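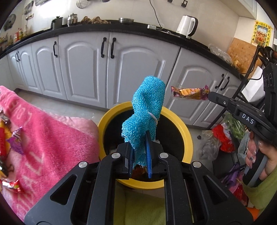
Housekeeping and Laundry Guides

How to Wash and Maintain Reusable Cleaning Cloths

Reusable cleaning cloths are used in nearly every room of a residence, and their condition has a direct effect on the result of any cleaning task. A cloth that holds old grease or detergent will spread both over the next surface. The following procedure is issued by the Otby Residence Services office for residents and housekeeping staff. It applies to microfiber cloths, looped scrubbing cloths, cotton dishcloths and flat mop covers. It does not apply to disposable wipes or to sponges, which are covered in a separate guide.

Before You Begin

Read the care tag on each cloth. Where the tag gives a lower temperature than this guide, follow the tag. If the tag has been removed or can no longer be read, treat the cloth as microfiber and wash it warm.

You will need the following:

A mild liquid detergent without fabric softener
White vinegar
A soft brush, such as an old toothbrush
A basin or bucket
A mesh laundry bag
A drying rack or clothesline

Step 1. Sort the cloths by use

Separate the cloths into three groups: kitchen, bathroom and general dusting. Bathroom cloths are always washed in their own load. Kitchen and dusting cloths may be washed together if the kitchen cloths have first been rinsed free of food.

Residences that have adopted the Kolby color plan should sort by color instead. Under that plan, each room is assigned one color of cloth, and the assignment is posted inside the supply closet door. New cloths should be bought in the colors already posted. Changing the assignment partway through the year causes confusion and is discouraged.

Cotton and microfiber should not share a load. Cotton sheds lint, and microfiber picks it up and holds it through several washes.

Step 2. Remove loose dirt

Shake each cloth firmly over a trash bin or outdoors. Hair and threads caught in the loops should be pulled out by hand or loosened with the brush. Work in one direction along the fabric. Scrubbing in circles tends to pull the loops out of shape, particularly on cloths with a long, open texture.

Cloths that have been used with bleach, oven cleaner or drain cleaner must be rinsed separately under running water before going any further. Wear gloves for this. Do not place these cloths in a basin with others, and never add vinegar to a cloth that may still contain bleach.

Step 3. Soak

Fill the basin with warm water and add a small amount of detergent. Place the cloths in the water and press them down until they are fully wet. Leave them for 22 minutes. Heavily soiled kitchen cloths may be soaked a second time in fresh water.

Cloths used for furniture polish or floor wax should be soaked alone. The wax floats to the surface and will settle on anything else in the basin. Skim it off with a paper towel before lifting the cloths out.

Step 4. Wash

Place small cloths in the mesh bag and close it. Fill the machine no more than halfway so that the water can move freely through the load. Select a warm cycle with a full rinse.

Fabric softener and scented beads are not to be used. Both leave a coating on the fibers, and a coated cloth pushes water across a surface without taking it up. Residents who have already used softener can often restore the cloth by washing it twice with no product at all.

If the cloths have an odor after washing, run the rinse again with half a cup of white vinegar. This should be needed only from time to time. An odor that returns after every wash usually means that the cloths are being left damp between uses, or that the machine itself requires cleaning.

Washing by hand

Hand washing is suitable for one or two cloths. Squeeze the soapy water through the fabric several times, then rinse under the tap until the water runs clear. Press the cloth against the side of the sink to remove the water. Avoid twisting it tightly, as this strains the stitching along the hem.

Step 5. Dry

Hang each cloth flat, in a single layer, where air can reach both sides. Thick looped cloths generally take 12 hours to dry indoors and less on a line outside. A cloth that feels dry at the edges may still be damp in the middle and should be checked before it is put away.

A tumble dryer may be used on the lowest heat setting. High heat stiffens microfiber and can make it scratch glass or painted surfaces. Dryer sheets should be left out for the same reason as fabric softener. Residents of the Bouzid building are reminded that the basement dryers have no low setting and that cloths should be hung on the racks provided.

Step 6. Fold and store

Fold dry cloths in thirds and store them on an open shelf or in a basket with gaps for air. Place freshly washed cloths at the back and take from the front, so that all of them receive equal wear. Closed plastic boxes are suitable only for cloths that are completely dry.

Between Washes

Rinse a kitchen cloth after each use and hang it over the faucet or a hook. A cloth left in a heap at the bottom of the sink will begin to smell within a day, especially in June and the months that follow. Kitchen cloths should be changed daily. Bathroom cloths go into the laundry after a single use. Dusting cloths may be shaken out and used again until they no longer pick up dust.

When to Replace a Cloth

A cloth should be taken out of service when it shows any of these signs:

Loops have flattened and do not rise again after washing
The fabric feels stiff or rough when dry
Holes or loose hems catch on fixtures
Water beads on the cloth instead of soaking in
Stains transfer to a clean white surface

Worn cloths can be cut down for outdoor jobs such as wiping garden tools or bicycle chains. Mark them with a cut corner so that they are not returned to the household supply. Clean cotton cloths are also accepted at the Grelar textile collection point. Microfiber is not accepted there and goes in the general trash.

Contact

This procedure was prepared by Loubna Lahlou and reviewed by Thanakorn Kongkaew, Residence Services. Questions about shared laundry equipment should be directed to the front desk of the building concerned.

Related guides: Cleaning a Washing Machine Drum; Care of Sponges and Brushes; Supply Closet Labels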